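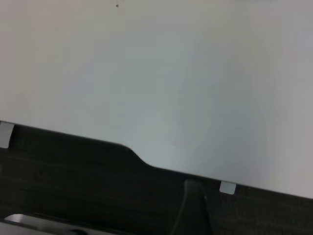

Comparing Two Grippers and Two Wrist Cameras on the Lab Arm
Project report, Naltura group
9/1/26

Why we did this

Our group came to this project by a roundabout path. We had wanted to build a sorting cell from scratch, and we spent most of November drawing it on every whiteboard we could find, before our advisor kindly suggested that we learn what our arm could hold first. That was good advice, and it ended up being the whole project. We called it Naltura, after a name one of us had been saving for a boat, and we set out to answer a fairly plain question: with the same arm and the same controller, how much does the choice of gripper and wrist camera change the results?

What we compared

The first gripper, which we call Skarkau, has two flat parallel fingers with rubber pads. The second, Flanine, has softer curved fingers that bend around whatever they close on. Both were printed in the school shop, and both went through several versions that we would rather not talk about (the early Flanine fingers tore if you looked at them wrong). For cameras we had a narrow one with a sharp picture and a wide one with a softer picture. The controller was Politis, a small program written by last year's class, and we left it alone apart from fixing the way it saved its logs.

How the trials were run

Each trial began with the arm at its home position. The controller took a picture, picked a grasp point, moved in, closed the fingers, lifted, and waited a moment before setting the object down again. We counted a grasp as good only if the object stayed put through the whole wait. We used nine objects, from a tape roll to a folded dish towel, and switched them in a fixed order so that no one could favor an easy one late in the afternoon – a real temptation, we can report.

In all we ran 3,979 trials. The Flanine gripper was used for 2,230 of them and we stopped there when the last good pair of soft fingers wore through. The rest were done with Skarkau. We know this makes the two sides uneven, so we compared success rates and left the raw counts out of our charts.

What we saw

Skarkau was the better gripper for anything with two straight sides. It closed the same way every time, and when it missed, it missed for a reason we could find afterward in the log. Flanine did much better on the towel and on the round things, and it was more forgiving when the grasp point was a little off. It was also slower, and it tended to push light objects away before it got hold of them. We never fully cured that, although closing at half speed helped a good deal.

The cameras surprised us more. We had expected the sharp one to win easily. From far away it did, but close to a large, plain surface the picture was nearly all one pale tone, and Politis had very little to work with. What helped was having an edge in view, especially an edge with some shape to it and something darker behind. The wide camera kept an edge in view more often, and so it lost its place less, even with the softer picture. We went back through 1,423 saved pictures by hand to check this, taking turns and eating a lot of pretzels, and the pattern held for both grippers.

Problems along the way

The camera mount worked loose twice, and both times we had to recalibrate and throw out that day's trials. Our log format changed early on, so the first results had to be converted, and we found a sign error in our own conversion script quite late. We also wish we had written down the finger version for every trial from the start.

What we would do next

We would pair the wide camera with Skarkau as the everyday setup and keep Flanine for soft or round objects. We would also like Politis to back the arm away a little and look again whenever it can't find an edge. One of us has a rough version of this running, but it hasn't been tested enough to include. The finger drawings and the corrected script are in the shared project folder, along with the parts list for the new camera mount, which uses locking nuts.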